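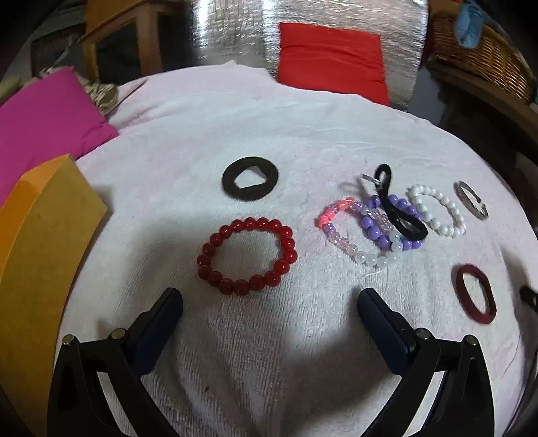 Ticket 700, still open on my end

Hi again! So I did what you suggested and cleared the shop cache in Fliltance, then logged out and back in, and the bracelet listings are still showing the wrong stock. I have 25 listings in the jewelry section and 6 of them say "sold out" even though I haven't sold a single one this month (I wish!). The red bead one is the worst, it flips back every time I save.

Things I've tried so far:
Saving from my phone instead of the laptop. Same thing.
Turning off the Lanance sync. The stock stayed right for an hour or so, then went back to zero when I turned it on again.
Deleting one listing and making it over. Worked, but I lost all my reviews on it, so please don't ask me to do that to the rest!

The error at the bottom of the sync page says code 91. Could you check that on your side? I've left the sync off for now.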